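Aula 6 – Conservação de têxteis: fibras e lavagem

As fibras dividem-se em naturais (algodão, linho, lã, seda) e químicas (viscose, poliéster, poliamida). O algodão absorve bem a água e encolhe na primeira lavagem; o poliéster absorve pouco e seca depressa. 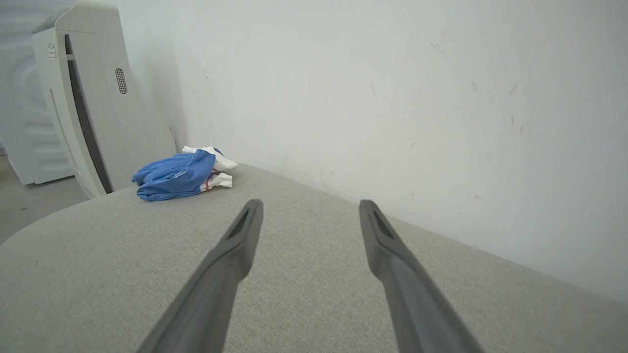 Fig. 1 – Tecido, vista próxima.

Temperatura: até 30 graus para lã e seda, com detergente neutro. A centrifugação forte deforma as malhas de lã.

Peças estampadas lavam-se do avesso. O calor do ferro nunca se aplica diretamente sobre a estampa. 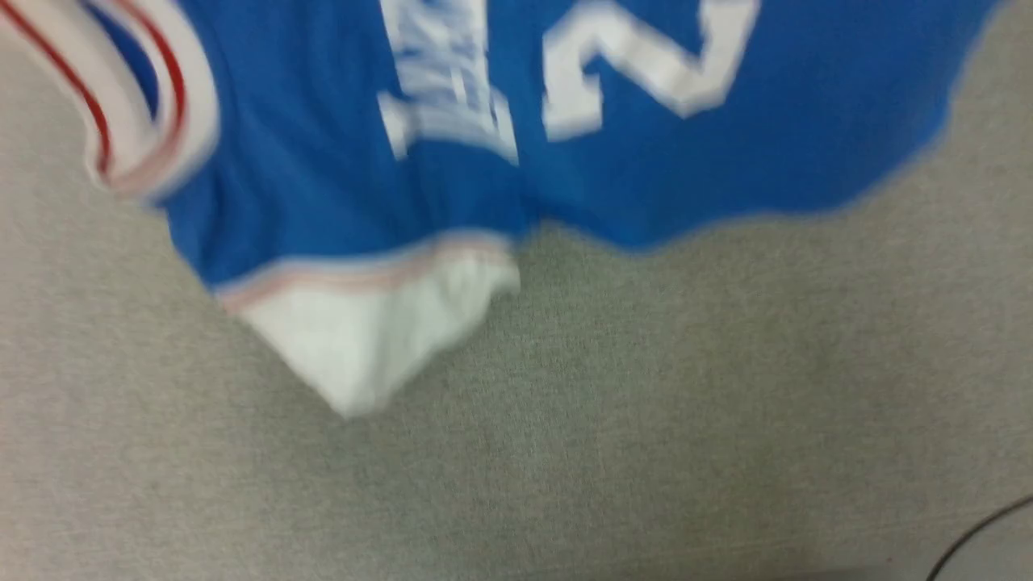

Os corantes reativos ligam-se à fibra de algodão; os dispersos usam-se no poliéster – a distinção sai no teste. Ler o capítulo 2 da apostila de Dexter Baluyot (2013) e trazer uma etiqueta de composição para a próxima aula.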